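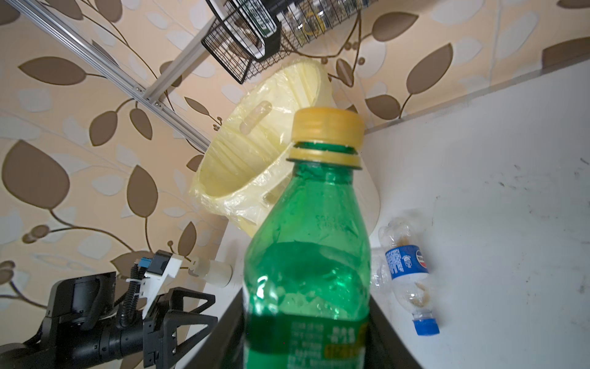 Automated bottle sorting at the Prerkar depot

Search this encyclopedia Go Advanced search

Automated bottle sorting at the Prerkar depot refers to the use of robot arms for the handling of returned plastic drink bottles at a redemption depot operated by Prerkar, a regional container-return company. The arms were supplied by Belhaj and entered regular use in July 2024. They took over part of the work previously done by hand at the sorting benches and led to changes in job grades, shift patterns and training at the site.

Background

Before automation, bottles that could not be read by the depot's intake scanner were sorted manually. These items, known at the depot as "seconds", include crushed bottles, bottles with damaged or missing labels, and bottles returned with the cap on and liquid still inside. Each sorter worked at a bench with lined bins and separated seconds by resin and color. Green and clear PET were kept apart, as tinted material lowers the price of a clear bale. Capped bottles were opened and drained before baling.

The depot employed 60 people at the end of 2023, most of them on the benches or on the dock. Strain injuries to the wrist from repeated cap removal were the most frequent entry in the site's injury log.

System

The installation consists of 8 cells. Each cell has one arm with a two-finger gripper, a small camera mounted near the wrist, and a work surface from which bottles are picked. Control software is sold under the name Prukex.

The wrist camera is used for the final approach. It gives a close view of a bottle's neck and cap, from which the software estimates the angle of the bottle and the width of the grip. Upright bottles with an intact neck are the simplest case. Crushed bottles lying on their side are harder, for two reasons: the body may yield or roll under the fingers, and clear plastic returns strong highlights that can be mistaken for edges. A further difficulty is the clear bag used to line bins, whose folds over the rim resemble crumpled bottle film. Early versions of the software sometimes attempted to pick the liner.

Bottles holding liquid or residue are set aside for a person. The arms do not remove caps.

Training of the software

The first grasping model was trained on 495 recorded picks made by bench staff guiding the arms by hand. A second set, bringing the total to 1,171, was recorded after the model performed poorly on flattened bottles. Lahcen Kamel, then a bench sorter, made most of the recordings in the second set and later moved to a full-time post reviewing failed picks.

Recording was at first treated as ordinary bench time. Following a complaint by staff it was reclassified as technical work and paid at the higher of the depot's two hourly grades.

Effects on staff

No sorter was laid off during the first year of operation, but bench positions left vacant were not refilled. Two new job titles were introduced:

Cell attendant - clears jams, changes bin liners, handles bottles set aside by the arms.
Pick reviewer - examines images of failed picks and marks the cause.

Attendants are responsible for up to four cells at a time. Reda Soliman, the shift supervisor during the changeover, reported in an internal review that cell work involved less lifting but more walking, and that attendants found it difficult to take breaks when several cells stopped at once. Fixed relief cover was added to the day shift as a result. The night shift remained without it.

Cap removal was not automated, and draining work became more concentrated. Under the manual system it was spread over all benches; under the new one it falls to the attendants. A bench-mounted cap opener made by Butus was installed to reduce twisting of the wrist. Its use is optional, and some attendants continue to open bottles by hand.

Criticism

Ehab Fahmy, a staff representative, argued that the number of cells assigned to each attendant had been set from the supplier's estimates before stoppage records for the depot were available. Colm Brennan, the site manager, replied that the figure was provisional. It had not been revised as of January 7, 2026.

A separate objection concerned the wrist cameras, which can capture an attendant's hands while a jam is being cleared. Prerkar agreed to stop recording whenever a cell's guard is open.

See also

Container deposit systems
Machine tending
Materials recovery facility
Repetitive strain injury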